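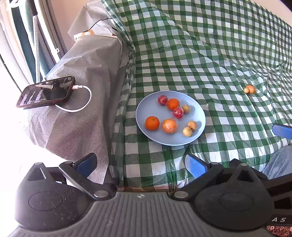
How to set out a small fruit plate for a party table

I love a plate of small fruit on a party table! It takes 16 minutes once you have shopped, and people pick at it all afternoon. I first made one for Merle Lockyer's lunch in August and I've been fiddling with it ever since.

Start with the cloth. A bold green check makes orange and red fruit look twice as bright. Leave a few folds in it if you like a relaxed table - I do.
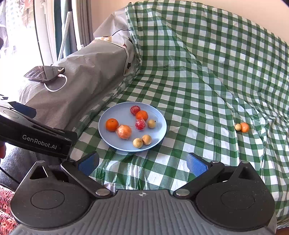
Size matters more than variety. Pick fruit that fits in one hand and a plate with room to spare, so every piece can be reached without knocking its neighbor. Mandarins are my first choice for color, and on a plain light blue plate they just glow. Longans are small and tan, so let two of them sit side by side toward the front. One or two pieces off on the cloth look friendly, too.

Now the wrapping. Tear a square of plastic film, set the fruit in the middle, gather the corners underneath and give them a twist.
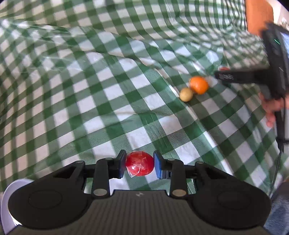
Don't pull too hard or the film will split. Wrap the bigger fruit and leave the mandarins bare - their peel is wrapping enough.

Place the largest pieces first, then tuck the little ones into the gaps. 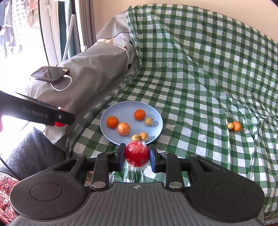

Step back, look from a guest's chair, and move anything that bothers you. Huia Tawhiri likes hers in a ring, but I go for scattered every time. Put a small bowl nearby for peels and shells.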